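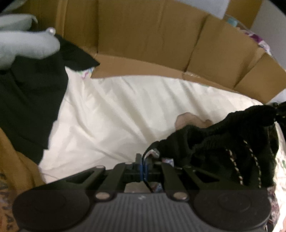
## Handout 6: Notes from the Pleron visit

Read these before the March lab session. They cover the demonstration at the Purkier sorting hall, what we were told about the equipment, and the points you need for the written assignment. The parts on motor control repeat Handout 4 and are left out.

### What the site does

Purkier takes in used clothing in cardboard boxes and sorts it for resale, recycling or disposal. Most of the sorting is still done by hand. Pleron is the name of their automation project, which started with one task: taking single pieces of clothing out of a mixed box.

The staff called this "singulation." You will see the word in the reading. It means getting one item, and only one, away from a pile.

### The demonstration

We saw two stations. The first used a hand-held gripper, worked by a person, with a camera mounted so that it looks down over the jaws. The second used a fixed arm from Enunix with the same style of jaw. Enunix supplied the arm only. The control software is called Iordache and was written on site.

The hand-held station is where the training data comes from. An operator picks garments out of a box, and the camera records each grasp together with the jaw opening. A session is 200 grasps. The operators told us they do 2 sessions in a shift and spend the rest of the time checking recordings.

### The gripper

Compare the picture with the linkage drawing in Handout 3.

- The layout is close to symmetrical, with a rounded black housing on each side and a ribbed body between them.
- Each side has an outer arm and an inner link. The outer arms have long triangular openings.
- The contact faces are the two narrow blue strips. In the picture they have closed on the edge of a black gathered garment.

Notice how little of the garment is held. The jaws have a small part of the edge, and the rest spreads away to the right in soft folds. Edge grasps like this were the main subject of the talk. A grasp in the middle of a flat piece tends to pinch whatever is underneath as well, so the operators are taught to look for a hem, a bunched seam or a raised fold.

### Why mixed boxes are hard

Three problems came up in the talk. You should be able to explain each one.

**Dark on dark.** Folds in black cloth show very little contrast, and the edge of one garment is easily lost against another. The Iordache software lowers its confidence score in these areas and looks for a grasp somewhere else first.

**Large pale pieces.** A sheet can cover most of a box. Its creases look like edges to the vision system. In the picture, the long diagonal creases in the white sheet are good examples of lines that don't mark the end of anything. Try tracing the real border of the sheet and see how far you get before something covers it.

**Trim and labels.** Tags, cords and beads are small, and they catch. There is a small rectangular label close to the grip in the picture, and two thin speckled cords or decorative strips run down the same garment. The fixed arm has a rule against closing on anything narrower than the strips themselves. The operators have no such rule and use their own judgment.

### The fixed arm

The arm ran for one box while we were there. It was set to a slow speed for visitors. It stopped twice and had to be restarted from the panel, both times after lifting more than one item. The staff said that over 200 boxes had been through this station since it was installed, and that the stop on a double pick is deliberate. The load reading at the wrist goes above the limit and the arm waits for a person.

We asked why it doesn't just drop the load and try again. The answer was that dropping usually makes the tangle worse – the pieces land on top of each other and the next picture is harder to read than the first.

### Terms to know

- singulation
- edge grasp
- double pick
- contact face
- confidence score

### Assignment

Write two pages on one of the three problems above. Describe the problem, say how an operator deals with it by hand, and propose one change to the jaws or the software. Include a sketch if you change the jaws. Use the Pleron notes and at least one item from the reading list.

Papers go in the course folder. Late work is accepted for 48 hours after the deadline, with a reduced mark.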